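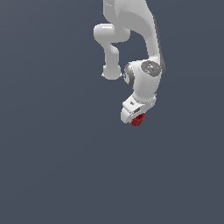
Simulated arm with the red cup, wide view

Is a set of simulated grasps worth anything if there is no table in it?

I look after a small picking project at Clurnthorpe and we are trying to teach an arm to hold awkward little objects. I was against doing it in simulation and lost the argument, so we now have 1,000 simulated examples. They all involve the same red cup and a white arm, on a plain dark grey background. No table, no floor, no walls. Each example is saved with a wide view and a close one, plus the joint positions and a line saying whether the grasp counted as good.

My manager looked at the number and was delighted. I looked at the pictures and was less so. It seems to me we have one example written down a great many times. The supplier, Lykkegaard, says the blank background is a strength, as the learner "can't be distracted". I would say it can't learn to cope with distraction either, but I'm told I am being difficult.

My other worry is the success label. It comes from the simulator, which checks whether the finger and the cup are in contact at the moment of saving. I have been through 546 of them by eye and in plenty of the wide views I couldn't tell you whether the thing is gripped or just resting against the hand. All of those are marked good.

Before I agree to another batch in August I'd like to hear from people who have used this sort of data on a real arm. Did it help? And how much of the checking can I safely skip?

Posted by Grudging Convert 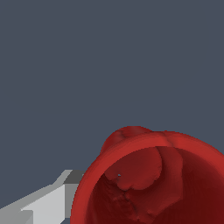
Reply from Eilidh Ogilvie
Marked as helpful by 9 people

Your instinct on the labels is sound, so start there and leave the background argument for later. You can fix a dull background by rendering again. A wrong label gets taught as the truth.

Contact is a poor test of a grasp. Two surfaces touching tells you they touched. In the close view you posted, the finger comes up to the outside of the cup and the cup hides the end of it, so I can't say from that picture whether there is a grip, a nudge or a near miss. If I can't say, I wouldn't let a one-word label say it for me. Ask for the test to be done over time: lift, hold, tilt, and see if the cup stays with the hand. Lykkegaard should be able to run that on the saved joint positions without collecting everything again. If they tell you it can't be done, ask what precisely was saved.

Look at the shape of the cup too. Close up it's lumpy, with creases on the inside and a bulge sticking in from the wall, and there's a tiny grey speck that looks like a pinhole in the model. None of that need matter to a picture. It can matter to the physics, which may be using a much simpler shape than the one you see. Get them to show you the collision shape next to the visible one. I have known the two to differ enough that the finger was closing on air, and the label was still "good".

On whether it helped us: a bit. We trained on simulated grasps in a package called Viltard, and the arm learned roughly where to put its hand. It did not learn how hard to close, and it was hopeless as soon as there was a shelf in the way. We ended up adding real examples by hand, 20 at first, all of them tedious, and those taught us more about our own setup than the whole simulated set did. I don't claim they'd do the same for you.

As for what to skip, I would stop checking by eye from the wide view. The hand covers the top of the cup, so you are guessing, and guessing for hours on end makes you generous.
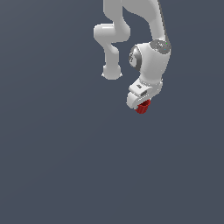

What I would do is pull out a small random pile each Monday and replay those as movement, with both views side by side. Write down good, bad or can't tell before you look at the saved label. Keep the "can't tell" pile separate and don't let anyone round it up. If your answers and the simulator's disagree often, the next batch should wait, whatever has been promised for August.

And do insist on more than one object. A learner that has only ever met something small and red may simply have learned to go to the red bit. Cheap to test: change the colour and run it again.

Reply from pm_wheelhouse

Just use Gekell, it does backgrounds for you. We put random tables and clutter behind everything and our scores went up straight away. Wouldn't bother with the labels, the learner averages them out if you have enough.

Reply from Old Bodger

Scores on what, though? If you tested on more of the same simulated pictures then of course they went up. And it only averages out mistakes that go both ways. The ones in the first post all go the same way, with doubtful grasps marked good, so more examples would just make it surer of itself.

I'm less keen on random clutter than some. Pasting a table in behind the arm gives you a picture of a table. The arm still can't bump into it. If the real job has a table then there needs to be one in the simulation that things can hit, at the right height, and the cup ought to start off standing on it. Ask where the cup starts in yours. If every example begins with it already up at the hand, you have nothing at all about reaching for it, and I'd want that in writing from the supplier before paying for more.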